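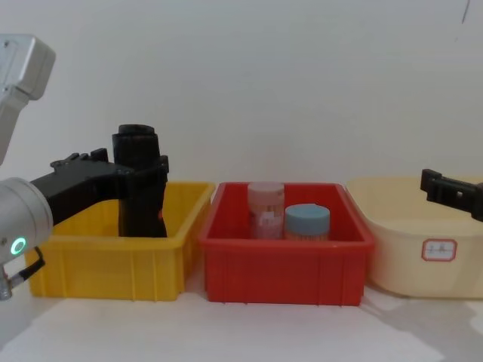 Sorting with colored bins: frequently asked questions

What size bins should I use on a tabletop?
The Skurness open-topped bin is 300 mm long and fits most tables three across. The smaller Oltico tray also works, but tall items tip more easily in it.

Do the colors have fixed meanings?
No. Assign one category per color and write it down. A common arrangement is yellow for tall single items and red for lidded jars.

Can items stand higher than the rim?
Yes, if they stand without support. Place a tall item upright and away from the front wall. Lay it flat if it leans.

How should jars be placed?
Upright, lids closed, tallest at the back. Toothpicks and other small loose goods should stay in their jar. Do not pour them directly into a bin.

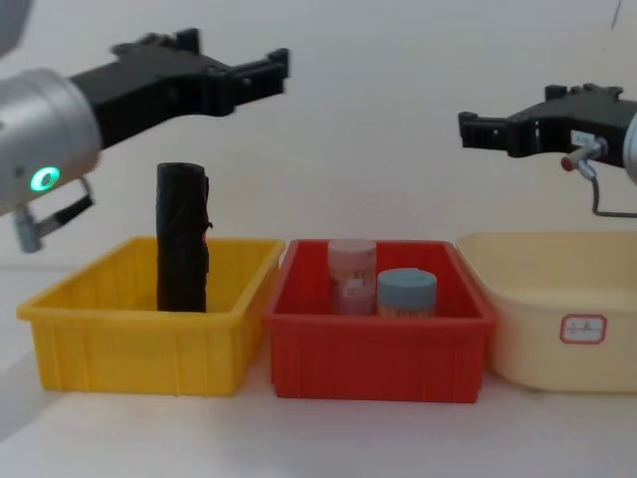 Is it better to roll soft items or fold them?
Roll them. A rolled item takes up less floor area and can be removed without disturbing its neighbors. Tuck in loose ends, or use a Gajewski band (sold in packs of 100).

Do ribbed walls make a difference?
They reduce bowing under load. Smooth-walled bins from the Atedeo range are easier to wipe but flex when lifted by one side.

How much can one bin carry?
The Skurness bin is rated for 58 N on a level surface. Do not stack filled bins.

How are the bins cleaned?
Warm water and dish soap. Dry before refilling.

Page maintained by Bjartur Sveinbjörnsson. Last revised 6 January 2020.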